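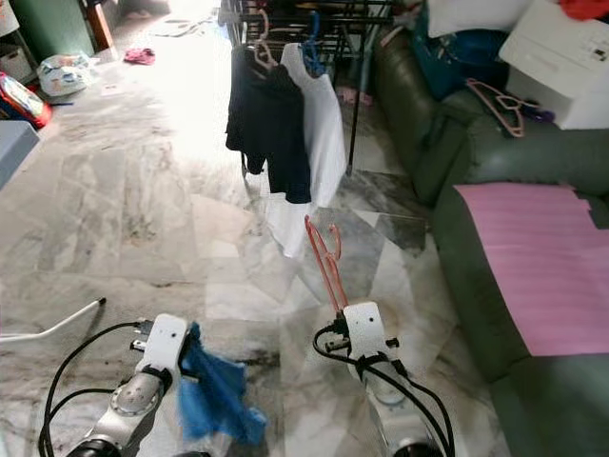
*Figure 1. Blue cloth and red-orange clothes hanger, held over a marble-tiled floor.*

# What Local Cookbooks Leave Out: Missing Instructions in Five Cookbooks from Natby and Manden

Torunn Öberg and Jade Lightfoot
Food Writing and Culture, spring term project report

## 1. Background

Both of us grew up with spiral-bound cookbooks in the kitchen, the kind put together by a church or a school and sold to neighbors. The recipes are short. Many of them assume that the reader already knows how the dish should look and taste, and a new cook can get stuck on a line like "bake until done."

Our project asked how often this happens and which parts of a recipe are most likely to be left out. We also wanted to know if the gaps matter once you are standing at the stove. Most of what we found in the library about community cookbooks deals with who wrote them and what they say about a town. Less of it deals with whether the recipes can be cooked by a stranger, and that is the part we took on.

## 2. The books

We used five books. Three are from Natby and two are from Manden. The oldest is a Natby church book typed on a typewriter and copied. The newest is a Manden school book with color dividers and a plastic comb binding. The Fagerlund collection at the college library owns four of them. The fifth, a Natby book of baking and preserves, belongs to Torunn's family and has some pages stuck together in the candy chapter. We left those pages out.

Together the books hold 2,780 recipes that we could read in full. Entries with no method at all, such as a drink given only as a list of bottles, were counted as recipes if they had a title and at least one ingredient. Household hints were not counted, even when they were printed in the same type and in the same chapter. This caused some arguing. One Manden entry called "Good for Silver" has a title and ingredients and comes between two salad dressings. It is a polish. We took it out.

## 3. Method

We drew a sample of 1,000 recipes. Each recipe got a number, and we used the random function in a spreadsheet to choose from the list. We then read every recipe in the sample and marked whether it gave the following:

- a size for each ingredient (a cup, a pound, a can with its size stated)
- an oven temperature or stove setting, if heat was used
- a time
- a pan or dish size, if it made a difference
- a sign of doneness other than time
- the number of servings

"A size for each ingredient" was the hardest to mark. "Butter the size of an egg" is a measure of a kind, and in the older Natby book it is used often enough that readers must have understood it. We marked it as given. "Some butter" we marked as missing. "1 can soup" was marked as missing unless the size of the can was stated, and we know this is strict.

Torunn read the first half of the sample and Jade read the second. We then traded a small set and marked it again without looking at each other's sheets. We disagreed most on signs of doneness. Jade had accepted "until nice" and Torunn had not. We settled on counting a sign only if it named a color, a texture, a sound, or a test such as a toothpick, and Jade went back through her half in February with the new rule.

## 4. Results

### 4.1 What was missing

Servings were missing more than anything else, in all five books. The Manden school book has a printed line for servings at the bottom of every recipe, and most contributors left it blank. Pan size came next. Time was the item most often given, even in the oldest book, where it tends to be the only direction after "mix well."

Oven temperature depended on the age of the book. The old church book uses "slow," "moderate," and "hot" and almost never gives a number. The two Manden books nearly always give a number. A few recipes in the newer books seem to have been copied over from older sources, and these still say "moderate oven" on the same page as recipes set in degrees.

Signs of doneness went the other way. The older the book, the more likely it was to tell the reader what to look or feel for. Custards in the church book are done when a knife comes out clean, and rolls are done when they sound hollow. The same sort of custard in the Manden school book gets a time and a temperature and nothing more. We had expected the older book to be the less helpful one on every point, and on this point it was the more helpful.

### 4.2 Differences by chapter

Cakes were the most complete chapter in every book. Soups and casseroles were the least complete. We think cooks write more down when a mistake cannot be fixed. A thin soup can be boiled longer, and a fallen cake is a fallen cake.

Preserves were a special case. The Natby baking and preserves book gives exact amounts of sugar and vinegar but is loose about jar handling and processing times. We did not cook anything from that chapter, and we do not think these recipes should be followed without checking them against current canning guidance.

### 4.3 Cooking test

We picked 2 recipes from the sample and cooked each one as written, in separate kitchens, without talking to each other until the food was on the table.

**Fetham Cake (Natby church book).** This is a plain cake with raisins and buttermilk. The recipe does not say where the name comes from. It gives all the ingredients with amounts, then reads "bake in a moderate oven till it leaves the sides." Torunn used a loaf pan and Jade used a square pan. Both cakes were fine. The loaf took much longer and had a darker crust. The square one was better with coffee, in Jade's opinion, and dried out by the next day.

**Potato and Ham Supper (Manden school book).** This one gives a temperature and a time but no pan size, no thickness for the potatoes, and "1 can soup." Torunn sliced the potatoes thin and used a shallow dish. Jade cut them thick and used a deep one. At the end of the stated time Torunn's was cooked through and Jade's was hard in the middle. Jade's needed more than twice the baking time, and the ham on top had to be covered with foil. Jade also used mushroom soup where Torunn used celery, so the two dishes did not taste much alike.

## 5. Discussion

The cake recipe had fewer numbers and worked better. The one line about leaving the sides of the pan made up for the missing pan size and the missing temperature. The potato recipe looked more modern and complete, but its time was only right for one way of cutting the potatoes.

A test with two recipes and two cooks is small, and we would not build a rule on it. Torunn also has more baking experience, which may have helped with her cake, though the square one came out well too. A better test would use cooks who do not know each other and more dishes from the soup and casserole chapters, where the most was missing.

Our marking sheet treats every missing item as equal. That is a weakness. A missing number of servings is a small bother, and a missing pan size can ruin supper. If we did this again we would score the items by how much they change the dish.

## 6. Suggestions for people putting together a local cookbook

Ask each contributor for the pan they use at home, and print it next to the oven temperature. Ask what the food looks like when it is ready. State can sizes, because they change over the years and the book will be in use for a long time. We would drop the printed line for servings, or have one editor fill it in for every recipe.

## 7. Materials

The spreadsheet with all marked recipes is saved in the course folder under both our names. The four library books can be read in the Fagerlund collection room but not checked out. The Natby baking and preserves book is back with Torunn's family.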